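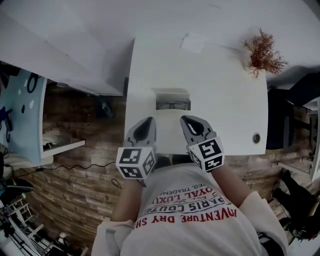
Hand-held gripper at the white table, with the eyeglasses in their clear box.

Open Day at the Brennan Lab: Frequently Asked Questions

Last updated 23 Jun 2020

What is the open day?

Once a year the Brennan robotics lab in Stuvville lets the public in to see how we teach robot arms to handle everyday things. You can watch people work, ask them questions and try one of the hand-held grippers yourself. It runs for one afternoon.

Do I need to book?

Yes. Tours go in groups of eight and each one takes 32 minutes. You pick a start time when you sign up. If your plans change, please cancel so the place goes back on the list. We had a lot of empty spots in May at the schools' preview and a waiting list at the same time.

Is there a charge?

No.

Where do I go when I arrive?

Come to the front entrance on the Doven Street side and give your name at the desk. The tour starts in Room 205. The elevator is to the left of the desk, and the stairs are behind it.

What will I see?

The tour has two stops. At the first, someone from the lab works at a table with a hand-held gripper, picking up and putting down small items such as glasses. At the second, a robot arm tries tasks of the same kind. Laurier Sandhu runs the first stop and Deirdre Phelan runs the second. You can stay longer at either one if the group behind you hasn't come in yet.

Why is a person doing the robot's job?

The person is showing how it's done. The gripper has two fingers like the ones on the arm, so what a person does with it can be carried over to the robot later. It is faster to collect examples this way than to steer the arm by remote control, and you can do it on any table.

What are the black and white squares on the gripper?

They are markers. There is a cube of them at the base of each finger. Software looks for the patterns in the video and works out where each finger is and which way it is turned. The squares have to stay in view, so please don't cover them with your hands when you try it.

Why are the fingers curved?

These ones are shaped like claws and come to a narrow tip, which helps with thin items. We have tried other shapes over the years and Iestyn Rowlands can tell you about most of them.

Can I try the gripper?

Yes, at the end of the first stop. Everyone in the group gets a turn. Take off loose bracelets and push long sleeves up above the wrist. There is no minimum age, but children under seven need an adult next to them.

Will the robot always get it right?

No. It drops things and sometimes it stops for no clear reason. We leave the failed tries in because they are part of the work. If the arm has to be restarted, your group may wait a few minutes at the second stop.

Is it safe to stand near the arm?

Visitors stay behind the yellow line while the arm is on. Deirdre will tell you when you can come closer. Elsewhere in the room, watch your step – some of the cables run across the floor.

Can I take pictures?

Yes, but no flash. The flash upsets the marker tracking. Please ask before you take a picture of another visitor.

Will I be recorded?

Turns taken by visitors are not saved. If you would like to take part in a real recording session on another date, put your name on the sheet at the desk and Ruby-Lee Faulkner will write to you.

Is the building accessible?

The entrance, the elevator and Room 205 are all step-free. The table is used standing or sitting, and we can bring a chair for anyone who wants one. The second stop can get noisy when the pump is running. Ask at the desk for ear protection.

Is there anywhere to park or eat?

There is street parking on Doven Street and a small lot behind the building. The Pokisen café across the street is open all afternoon. No food or drinks in the lab, please, and that includes water bottles.

Can I bring a school group?

Not on the open day itself. School visits are set up separately. Contact Ruairí Flanagan with the number of students and their grade, and allow a few weeks for a reply.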